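1/ Notas sobre acústica de salas compridas, pavilhão da Zelton, outubro. Volume grande, superfícies duras, teto alto.

2/ Reverberação medida em 35 posições. A banda crítica é a dos 500 Hz.

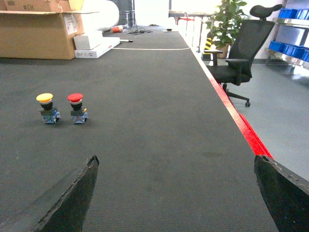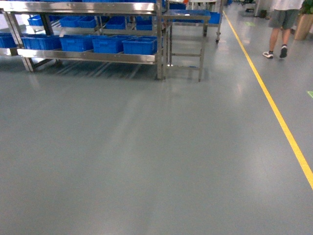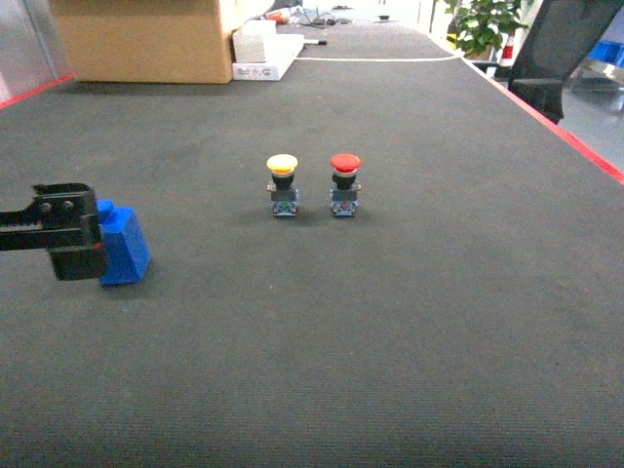
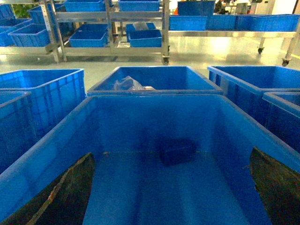 3/ Sabine sobrestima quando a absorção está toda no teto. O campo deixa de ser difuso e a fórmula perde validade.

4/ Refiz com Fitzroy: faltam uns 131 m² de absorvente, de preferência nas paredes curtas.

5/ O Roman Duda propõe painéis Vostard de 100 mm. Abaixo de 250 Hz continuo com dúvidas.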